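Setting up the simulated cell, again

I've spent most of October being told that the virtual cell saves time. Maybe it does for Paul, who set up the first one at Sultport and then left us his notes. My own tally so far is two evenings lost to a tool offset that was wrong by 32 millimetres.

The offset is the distance from the end flange to the point between the fingers, and if it's off, everything after it is off too. Paul's notes gave a figure for the old gripper. I typed it in, ran 600 picks overnight and came back to 316 good ones. The log said "grasp error" for the rest and left it at that.

So I did it the slow way. Zero the joints, bring the fingertips down to a fixed point from four directions, and see how far the reading wanders. Mine wandered a lot. After the fix it stayed put, but I'm not ready to believe that means much. A simulated arm has no slack in it and no cable tugging at the wrist. The floor never moves either.

The other thing I changed was the release height. The default was set for a flat tray, and I wanted a round dish with a sloping rim, so the fingers need to clear the edge before they go down. I now check it by stopping the run with the cube still held and looking from low down. 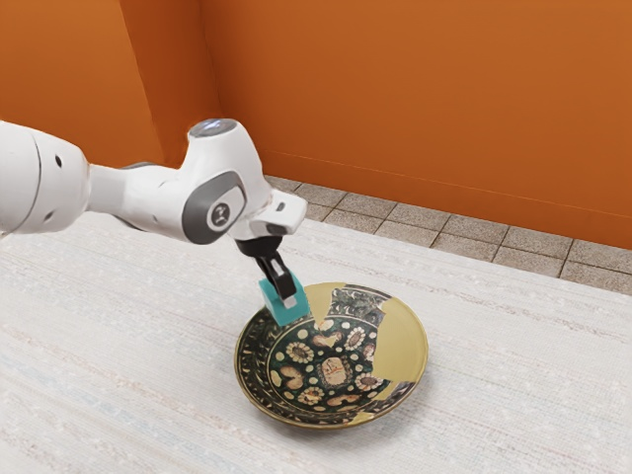 Lakmal Rathnayake thinks I'm checking the wrong thing: stopping the run hides any swing in the arm, and the height should be read from the log while it's moving. Fair enough, though the log is what let me down the first time.

I'll try it both ways at Flasesgate in December. The friction settings are still whatever they came with, and I don't trust those either.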